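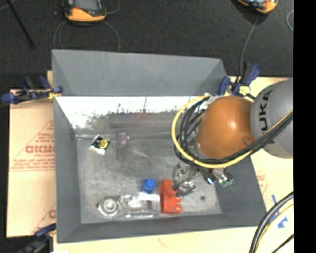
Bin-picking cell 3, gray bin with small mixed items, KUKA arm at the right-hand side.

PRE-PURCHASE INSPECTION CHECKLIST - PICKING CELL, TRULLAVACH SITE
Inspected by: Fadwa Shehata
Budget holder: Carla Bitar
Date: 10 Feb 2026

1. Bin fixing
Result: Pass with comment
Bin is clamped at the rim and rests on cardboard. Acceptable for trials. Quote a bolted steel frame from Odberg for the production cell. Clamps are not to be carried over to the new layout.

2. Bin surface
Result: Comment
Floor of bin is scuffed and throws glare under the present lighting. Clear packaging is the hardest case for the vision system. Price a matte liner and a diffuse light as separate lines so that either can be dropped.

3. Arm cabling
Result: Fail
Yellow cable stands out from the orange joint in a wide loop. Black bundle runs inside it. Fit a dress pack before the speed limit is raised. Tannous quoted in January; quote is valid for 50 days.

4. Floor and bench cabling
Result: Fail
Cables at the lower right of the bin have no cover. Order 18 m of cable channel. Fadi Moussa to confirm the route.

5. Handheld devices
Result: Comment
Two units with orange casings are lying behind the bin with their cables attached. Add wall holders to the order. Low cost, no approval needed.

6. Gripper
Result: Pass
Linkage and fingers checked by hand with power off. No play found. Spare finger set is not in the current budget - recommend one set per cell.

7. Guarding
Result: Open
Votness needs the final footprint before it can price the fence. Stopping distance test to be repeated with the new dress pack fitted. Keep some 266 mm clear behind the bin for access to the rim.

Items 3 and 4 must be closed before the purchase order is released. Item 7 goes to Sawsan Chidiac for the layout drawing. Item 2 can follow in the next budget round.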